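Throw It Out, Then Buy It Again

My sister-in-law, Agnese Koppel, has gotten rid of over 60 percent of her kitchen. She tells people this the way other people mention a marathon. She no longer owns a colander. When she makes spaghetti she holds the lid against the pot and prays, and I have eaten the results.

I blame the decluttering business, which has done very well by persuading people with too much stuff to pay for one more thing. Last February I took a class in it at the Wornotstead library. The teacher, Maya Nasrallah, was pleasant and firm. She told us that if we hadn't used an object in a year, we were storing it for a person who didn't exist. I thought of my fire extinguisher and kept quiet.

I did try. I bagged up the fondue set, the spare lamp and a coat I had owned since 2000. Then it got cold. The replacement coat cost me $421 and has worse pockets.

What bothers me is the moral tone. A full closet used to mean you had a full closet. Now it means you are hiding from something, probably your mother. My own mother kept string, jars and every rubber band the mailman ever left her, and she was the least troubled woman I have known. When a neighbor needed a jar, she had a jar.

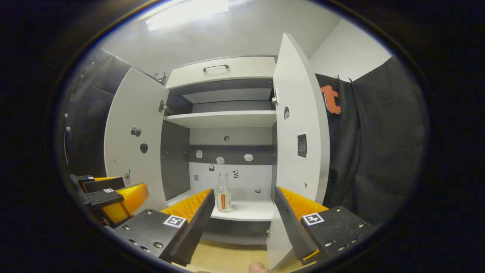 The people who can afford to own nothing are the ones who can run out and buy it again. Everybody else keeps the extra blanket. I've never heard a word about the joy of bare shelves from anyone who lives 5 miles down a dirt road from the nearest store.

So I have quit. The fondue set is gone for good — I went back to the thrift shop and it had already sold — but the lamp was still there, and I paid for it a second time. Agnese called last night to ask if she could borrow a colander. I have two. I told her I'd look.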